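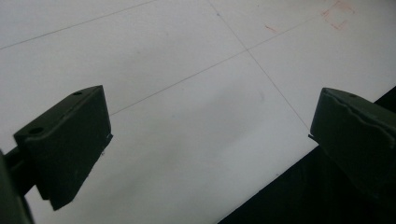

Drawing by hand returns to the Hermans Rooms in April

WIRNOV – The Hermans Rooms will open a month-long program on hand drawing in April, with open tables, evening classes and a small display of working sheets. The program is called Pencil First and is run by the Malletti drawing workshop.

Pencil First deals with the early part of a drawing, when there is little on the page apart from a few thin guide lines and the first marks in color. Visitors will work on large white surfaces with gray pencil and red marker or colored pencil. No ruler work is required and no experience is needed.

"Most people rub out their guide lines as soon as they can," said Stijn Jacobs, who leads the workshop. "We ask them to leave the lines in. Two lines that cross give you a place to start from. After that you can put down a square or a short stroke and see how it sits against them."

The open tables will run every afternoon from 2 p.m. to 5 p.m. People can come and go as they like, and children under ten should be with an adult. Paper, boards and pencils are provided. Evening classes start at 6:30 p.m. and last two hours. Each class takes one simple exercise and repeats it several times: crossing diagonals, a loose grid, a square drawn freehand, or a shape that runs off the edge of the sheet.

There are 27 places in each evening class. Places must be booked ahead through the front desk. The open tables do not need booking.

The display in the side room brings together practice sheets from earlier Malletti classes. They are shown unframed, with pencil lines, corrections and smudges left as they were. Wen-hsiung Kong, who chose the sheets, said finished drawings were left out on purpose.

"I went through several drawers and kept putting the neat ones back," Kong said. "The sheets I wanted were the ones where somebody had tried a line three times. Some of the color is very faint. We have kept the lighting low and even in there, and people may need to stand close."

A short printed guide will be on sale at the desk. It covers how to hold a pencil for long lines, how to work on a surface that is too big to see all at once, and when to change from gray to red – a question Jacobs says comes up in every class. The guide was laid out by Urnura and has blank pages at the back for practice.

The Hermans Rooms are on the ground floor and have step-free access from the courtyard side. Tables can be raised or lowered on request, and stools are available. Bags and coats can be left in the hall.

Entry to the display and the open tables is free. Evening classes are charged per session, with a lower rate for students. Visitors who want to keep their sheets should bring a tube or a flat folder, as the desk does not stock them.

Press visits can be arranged for any morning during the program. Requests should be sent to the Hermans Rooms front desk, marked Pencil First.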